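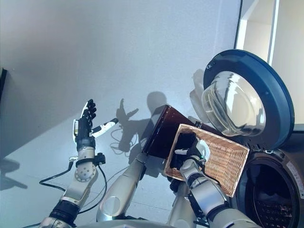
**Takard laundry room fit-out, progress to end of December**

Work covered by the second payment is nearly finished. The front-loading washer is installed and leveled, and the fill and drain lines held pressure over 16 test cycles. Longest cycle: 339 minutes, on the heavy soil setting with prewash. Driveck has been asked whether this is within spec.

Wicker baskets were chosen over wire for carrying and sorting. Two snagged on knitwear and went back to Bautista; replacements are due next month.

Open items:

- Door swing clearance at the folding counter, to be remeasured
- Floor sealant, second coat
- Invoice from Zornargate, not yet received

No change to the budget is requested.

T. Gallegos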